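I've been through a silly number of notebooks since I started writing fiction, and most of them ended up in a drawer with four pages used. So when I began selling bits and pieces for writers I knew I wanted a plotting pad of my own, and the Pokska is what came out of it.

It's an A4 pad of 145 sheets, glued along the top so you can tear a page off without leaving a ragged edge. Each sheet has a wide column down the left for the scene itself (who's in it, what they want, what goes wrong) and a narrow one on the right for all the things you'll forget otherwise, like what day it is in the story or which arm somebody has in a sling. I gave a man the wrong arm for 30 pages once and my reader Rizwan Liyanage has never let me hear the end of it!

The lines are pale grey and fairly far apart. I have big untidy handwriting and I wanted room for it. There's a box at the foot of each sheet marked "so what?" – you can ignore that one if you like, but I find if I can't fill it in, the scene usually needs to go.

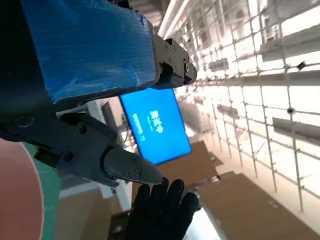
I use one sheet per scene and lay them all out on the floor when the middle of the book goes soggy, as it always does. My last draft, Curnametti, had 21 scenes in the first part alone and I moved nearly all of them. Doing that on a screen makes my head hurt. On the floor it took an afternoon, a pot of tea and a lot of crawling about.

The paper takes fountain pen pretty well. Very wet inks will show through a bit on the back, so if you write on both sides you may be happier with a biro or pencil. Highlighters are fine. The backing board is stiff enough to write on your knee on the train, which is where I do most of mine.

There's also the Collel, the same layout in A5 with the right-hand column left off. It's handy for short stories, or for anyone whose whole draft is going to be under 3,000 words. Both sizes fit in the Haque folder if you want to keep finished sheets together, though the A5 ones do slide around in it.

Pads are sent flat in a card envelope. If yours turns up with bent corners, drop me a line and I'll post you another one.

Contact me | Delivery and returns | © Pokska 2018 | Back to top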